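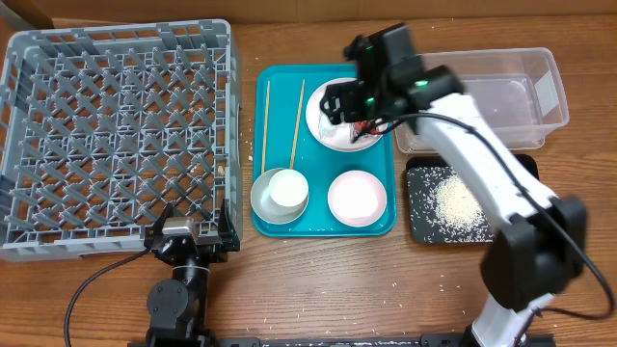 Figure 3. The table-clearing setup: both arms on the shared rail, with the dish rack on the left, the serving tray in the middle and the white arm's gripper over the plate.

4.2 Comparing the two grippers

I'll admit I went into this part with a favorite. The Sitance gripper closes faster and I'd used it all through January, so I figured the Pralgate one would be there mostly as a baseline. Then we ran 1096 grasps over four kinds of objects (plates, bowls, cups and chopsticks) and I had to rewrite my notes.

Plates were the big surprise for me! The Sitance fingers kept pushing a plate across the tray before they got under the rim, while the Pralgate fingers slid in low and just lifted. Chopsticks went the other way, and when two of them lie close together, as in Figure 3, either gripper will happily pick up both – we scored that as a miss.

Rice on the tabletop turned out to matter too. Gareth Haworth suggested we leave it there between runs, and with loose grains around the wrist camera's depth map got noisy enough that the Pathak controller stopped short of the table a lot more often. We raised its contact threshold once, before the final runs, and kept that value for both grippers.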